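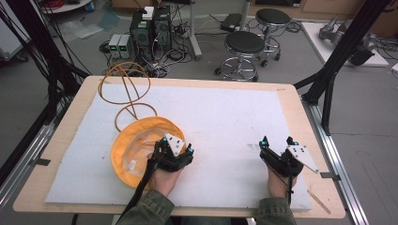

Millow opens its table demonstration library to outside teams

WUROLHAM, 23rd May – I've been itching to write this one for months, so forgive me if it runs a little warmer than the usual company announcement. As of this morning, Millow's library of hand-guided demonstrations is open to other teams who are teaching machines to handle ordinary stuff. Hats, cables, crumpled plastic, all the things that won't sit still and won't look the same way twice.

If you haven't followed us, we're a small outfit in Wurolham and we collect examples. A person stands at a table with a gripper in each hand and does a short job with them, start to finish, while we record how the grippers move and what the cameras see. Then the table gets messed up again and we do another one. A learning system needs an awful lot of these before it gets the hang of anything, and it needs them from people who don't all work the same way (my own style has been described as "hurried").

The first release covers 70 tasks. Some are plain pick-and-place jobs, and plenty of them are fiddlier than that: taking packaging out of something soft, turning a hat the right way up, coiling a cable that would much prefer to spring open. Soft things are where we've put most of our hours, and I'm a bit biased here, but I think they're the best part of the set. A stiff box is a box from every side! A bucket hat is a new shape every time you let go of it.

We had help. Wiris wrote the recording software and the playback viewer, and they put up with a great many messages from me about clocks drifting between the left hand and the right. Barajas lent us floor space and table rigs for the second half of the work, which let us run two tables side by side and swap objects between them. Both companies get the full set on the same terms as everybody else, and both have already sent us lists of things they want fixed.

A word on how we record, for the people who'll want to know before they download. Each session uses 16 objects drawn from our shelves, and the person at the table gets a one-line instruction and no script. We keep the fumbles. If somebody drops the cable and picks it up again, that stays in, with a tag on it so you can filter it out if you'd like a cleaner diet. We argued over this for a good long while, and I was on the losing side at first, wanting everything tidy. Then I sat down with the early recordings and saw how much recovering from a slip is part of doing the job at all. Tags it is.

So far 40 people have taken a turn with the grippers. Most needed a short practice run to stop reaching past the object, and left-handers had opinions about our table layout, so we changed it. Every one of them signed off on their recordings being shared.

The library comes in 3 parts: the recordings themselves, the written task instructions, and the notes our people made at the end of each session. Please do read the notes. They're full of remarks like "cable fought back" and "brim folded under, started from the crown," and they've saved me hours of squinting at playback.

Research and teaching use is free. Companies can take out a license by the year, and small firms pay less. Requests go through the form on the Millow website, and a real person reads them (often me, with a coffee). We'll be adding kitchen textiles next, and we're looking for a partner with a lot of dish towels and a tolerance for cables on the floor.

About Millow
Millow gathers and publishes hand-guided demonstrations for robot learning. The company is based in Wurolham and works with Wiris and Barajas.

Press contact: the Millow press desk, through the contact page on our website. Recordings for broadcast and print are available on request.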